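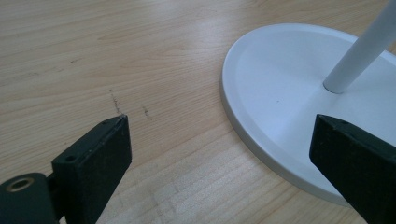

Brarna's old feed store has a reading room again, and the first thing most people do when they walk in is put a hand on the tables.

The room opened in November after a long stretch of sanding, wiring, painting and arguing over chairs. It takes up the front half of the building on the main street, where sacks of seed used to be stacked up to the windowsills. Now there are long wooden tables in a pale honey color, lamps to read by, a wall of shelves and a coat rack that somebody rescued from the old train depot. On opening night people stood three deep around the soup pot and hardly anyone sat down to read, but by the next morning nearly every chair was taken.

"I came in to drop off a box of atlases and I stayed until lunch," said Shahla Yazdani, who taught geography at the Brarna school for many years. "You sit down, you switch on the lamp, and you look at the wood for a while before you even open the book. I'm not ashamed of that at all."

The tabletops are the work of Ehsan Daneshvar, whose shop is out on the Stevgate road. He picked boards with a lot of movement in the grain, long wavy lines with darker streaks and creamy bands between them, and he fought hard to keep them light. The first plan called for a dark stain to match the shelves. Daneshvar brought in two sample boards, one stained and one clear, and left them leaning by the door for a week so that people could look at them in the morning and again at night. The clear one won easily.

"Dark would have been handsome," he said. "But you'd lose the lines, and the lines are the fun part. Kids follow them with a finger. I've seen grown men do it too, while they're on the phone."

He kept the finish thin and the shine low, with just a bit of sheen when daylight comes in from the street side. He also rounded over the undersides of the table edges, a detail you won't notice until you pull your chair in and don't bang your knee on a sharp corner. He is already planning a shorter table for the back corner, if he can find boards he likes.

The lamps caused more trouble. Zsófia Borbély, who did the lighting, wanted each reader to have a lamp within reach. She didn't want clamps, which chew up the edge of a table, and she didn't want anything so light that it would tip over when a coat sleeve caught it. What she settled on is a plain white lamp with a wide round base and a slender white pole. It sits on the table without fuss and can be slid over when two people want to share.

Borbély tried several others first, and she has stories about all of them. A brass one hummed. A green glass one was beautiful and threw light mostly at the ceiling. One with a bendy neck slowly bowed down over the course of an evening until the bulb was nearly touching the page. "I got quite fond of that one," she said. "It looked so tired. I took it home."

The white ones look best on the pale wood, she thinks, and it's hard to argue. In the late afternoon, when the sun drops behind the grain elevator and the street goes gray, the lamps come on one after another, and from the sidewalk the whole room looks warm. People walking past slow down. Several have come in just to ask what the place is.

It is a reading room and not a lending library, so the books stay in the building. There are 501 of them on the shelves as of opening night, nearly all given by people in town and in Stevgate. Soudabeh Soltani sorted them at her kitchen table over the fall, and she would like everyone to know that the town has enough copies of the same three cookbooks now, thank you. What she's still hoping for is poetry, anything on birds, car repair manuals with the diagrams intact, and large-print mysteries.

Her favorite find was a bound run of The Zamani Almanac, a farm yearbook put out for a while by the Zamani seed company, which supplied the store when it was still a store. The margins are full of penciled notes about frost, hay prices and somebody's bad shoulder. The almanacs have their own low shelf near the window, and they are already the most handled books in the room.

Parisa Rahimi, who runs the room day to day, keeps the rules short. Drinks need a lid. Phone calls go out on the porch. Wet umbrellas go in the bucket and not on the tables, and anyone who wants to write with a fountain pen is asked to take one of the felt pads from the basket first. Talking is fine if it's quiet, and there is a corner by the stove where it doesn't have to be so quiet.

"A room where you can't say hello to your neighbor isn't much use in a town this size," Rahimi said. She has been surprised by who turns up. High school students come in after the bus, spread out their homework and stay until supper. A group of knitters arrives in the morning with no plans to read anything. One man has been working through a single enormous history of canals, and he gives a report on his progress to whoever is sitting across from him — whether they've asked or not.

The money came from a string of small events, a grant from the Dultumance Fund and a pie auction that got a little out of hand. The last pie of the evening, a sour cherry with a lattice top, went for $325 after two brothers started bidding against each other and wouldn't stop. They ended up eating it together on the porch steps.

There's still work to do. The back wall needs a second coat of paint, the front door sticks when it rains, and the porch light is on a timer that seems to follow its own ideas. Daneshvar plans to come by in the spring to go over the tabletops again after their first winter with the stove running. He expects a few rings and scratches by then and says he won't mind them.

Evening events start once the heating is sorted out in the back half of the building. Yazdani has offered to give a talk on old maps of the valley, with her own maps laid out on the long table so people can lean in under the lamps and find their houses. Borbély will run a lamp repair night. Bring the one from the attic that hasn't worked in years, she says, and bring the shade too, even if it's ugly.

The Brarna Reading Room is open from 10 in the morning until 8 at night, and later when there's an event on. It's free and there is nothing to sign. Books can be left in the crate inside the front door, and people with poetry or car manuals should ask for Soltani.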